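Kornley Desk Set - read me first

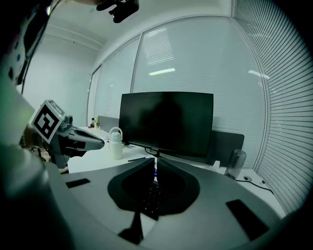
Ernilum Workplace Team - Desk & Storage Group

Hi, and thanks for opening the readme! I put this set together because I got tired of hunting for examples of ordinary office desks (not the showroom kind) whenever we talk about tidying up.

What you get

548 pictures of desks with the stuff people keep on them: monitors, pens, bottles with a loop on the lid, small bottles huddled by the partition. 400 are in the main folder and the other 148 are in the extras folder - I'd start with main.

Notes

There's a text file called mkhize.txt with one line per picture, listing the things on the desk. Names are plain, so a pen is "pen" whatever its color. If I couldn't read a label I left that column blank, please do the same!

Monitors get an "on" or "off". A dark screen with the room reflected in it goes down as off.

To do

Lines 169 to 200 still use the old names from the Ronel list, where every bottle was a "drink". I fix a few each Wednesday. If you get to them before me, go right ahead and put a note in the changes file.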